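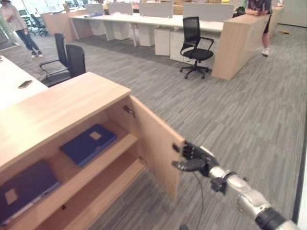 Plaltero Low Cabinet, Pale Wood

Item no. 1741

A low storage cabinet for offices and study rooms, with a single hinged door and shelves inside. The Plaltero is meant to stand on the floor next to a desk and hold the things that are used every day but don't need to be on the desk itself: folders, binders, spare paper, a laptop overnight.

The finish is a pale, blond wood grain on the body and door. The top is wide and flat and can be used as a side surface for a tray or a lamp.

Inside

Wooden shelves divide the interior into compartments. Folders and binders can be laid flat, with the label side up, so they can be read with the door open. Most of our office customers keep current work on the upper shelf and anything waiting to be filed on the lower one. Binders with thick spines stack badly when they all face the same way, so turn every other one around.

Door

The door is a tall panel in the same pale finish as the body. It is hinged on the left and swings outward, so leave clear floor in front of the cabinet and don't park a chair there. If the desk is on the right-hand side, check that the door has room to open before you settle on a spot. The door cannot be rehung on the right.

If the door drops a little after the cabinet has been moved, empty the shelves, open the door halfway, and tighten the hinge screws by hand with a screwdriver. Do not use a power driver. Replacement hinges are sold in packs of 2 under the Wivard name and are listed on the spare parts page.

Placement

Suitable for carpet or hard floors. On thick carpet the cabinet may lean slightly forward, and the door will then drift open. A thin strip of card under the front edge corrects this. Keep the back a little away from radiators. Strong daylight will change the color of the top over time, and anything left in one place for months may leave a lighter patch.

Care

Wipe with a damp cloth and dry right away. No wax, no spray polish. Ring marks from cups should be dealt with the same day.

Delivery and assembly

Ships assembled, with the shelves taped in place for transport. Remove all tape before loading. Two people should carry it. Delivery inside the building is to the ground floor unless arranged beforehand. Allow 17 working days from order.

The cabinet has a warranty of 3 years covering the body, shelves and hinges. Marks and dents from use are not covered.

Goes with

Ostrowski desk, white
Flandov file tray

For orders of several cabinets, or to ask for a finish sample, write to Ingrid Rosenthal in office sales. Questions about spare parts go to Roscoe Blackwood at the service desk.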